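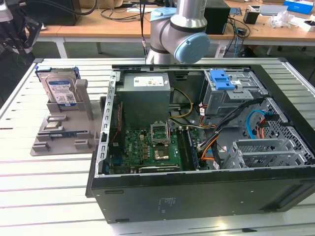
Furier runs its refurbishing line for office desktops out of the ground floor of the Levchenko building in Nevo, and the open day on Wednesday, October 24, 2018 covered the whole route from loading dock to outgoing shelf. I went for the middle part, the bench work, as we process ex-lease towers ourselves and lose most of our time there. The machines are worked lying on their side on slatted aluminium tables with the side panel off. The black tower on the first bench was at the stage where the processor is out and nearly everything else is still in: the socket's metal retention frame stood open, the memory modules were in their slots, and the power supply was in place with its label facing up. That order differs from ours. We pull memory and drives first and leave the processor until the heatsinks have been dealt with in a batch.

Intake

Towers arrive on pallets, wrapped, and are booked in by serial number. A batch is 14 units, which is what fits on one of their trolleys. The batch in progress had come from a single lease return, so the models were the same and the staff could work without looking anything up. Mixed lots go to a separate area and take longer. They did not give a figure for how much longer.

Each unit is weighed at intake. The weight is compared with the listed weight for the model and anything well under is opened at once and checked for missing parts. I had not seen this done before. The scale is an ordinary parcel scale, and the comparison is done in Bekia, the stock program they use for everything from booking in to invoicing. Bekia looks dated and loads slowly on the intake terminal, but it prints a label in one step and the operator did not have to touch the mouse.

External cleaning is done before opening, with the panel on. Compressed air is used after opening, in a booth with extraction.

Bench work

Tymofii Tkachuk led this part of the tour and has written most of the work instructions. The instructions are one page per chassis type, laminated, hung at the left end of each bench. The sequence for the standard tower is:

Panel off, case on its side, interior up.
Heatsink off, processor out, socket contacts inspected under a loupe.
Memory out, tested in a separate rig.
Drive cage released, drives out, drives to the locked cabinet.
Power supply tested in place under load, removed only if it fails.
Coin cell replaced in every unit.
Reassembly, boot, burn-in.

The reason given for taking the processor first is that bent or dirty contacts in the socket are the most common ground for scrapping a board on this type, and they would sooner know before spending time on the rest. Fair enough. It depends on the fault mix, and ours is mostly failed capacitors on older boards, which can be seen without removing anything.

Several visitors asked about the socket covers. Furier fits a plastic cover whenever a board leaves the bench without a processor, including when it only goes to the next table. The covers are bought in bags of 100 and reused until they no longer clip.

The coloured drive-release latches got some attention too. On the tower described earlier the latch is bright blue plastic on a plain silver metal cage, and it can be found at a glance. Latches of this sort tend to snap if the cage is forced before the drive cables are off. Their instruction page has a line about it in bold: data and power cables first, then latch. Broken latches are replaced from scrapped cases, and a drawer under the second bench is kept for them, with no sorting that I could make out.

Cable handling was the weak point. The supply leads in these chassis are long and get in the way of the board once the case is on its side. Furier has no clips or hooks for holding them back, and the usual practice is to push the bundle toward the drive cage and hope it stays there. We use a cotton tape loop tied to the chassis, which costs next to nothing. I mentioned it to Tkachuk and he wrote it down.

The slatted tables deserve a note. The grooves between the rails take clamps and stops, so a case can be kept from sliding when a stiff connector is pulled. The drawback is screws. A dropped case screw sits in a groove and has to be picked out with a magnet. Two of the benches had a thin rubber mat on top for this reason, which then prevents use of the grooves. The staff did not appear to have settled the matter.

Testing and data

Drives are wiped in a rack behind a locked mesh door. Visitors were kept to the corridor side. Drives that fail the wipe are punched, and the punched drives are listed by serial number on the certificate the client receives.

Burn-in runs for 75 minutes on the rack opposite, with memory and processor tests alternating. The rack has its own breaker and the temperature at the top shelf is logged. The room was warm and fairly loud. Ear plugs were offered at the door and most of us took them.

Units that pass are graded on appearance only, since function is pass or fail. The grading lamp is a plain daylight tube at an angle, and the reference panels for each grade hang beside it. I would have liked a longer stop here. The difference between their second and third grade is a matter of scratch length and the guide moved on before anyone could measure.

Throughput

The board by the office showed 168 units finished for October to date. Tkachuk described the month as slow because of a shortage of replacement power supplies. Staff on the bench that day were working at a normal pace, as far as I could judge, and no part of the line was stopped for the tour.

Practical notes

Closed shoes are required. Bags stay at reception. Wrist straps are handed out to anyone who steps over the yellow line at the benches, and they are tested at the door on a small meter. Parking is behind the building, entrance from the side street, and the sign is easy to miss when coming from the centre of town. The tour took longer than the programme said, and the question period was moved to the lunch room. Copies of the work instruction for the standard tower were available on request. I have one, and can scan it for anyone on our own bench who wants to compare the two sequences.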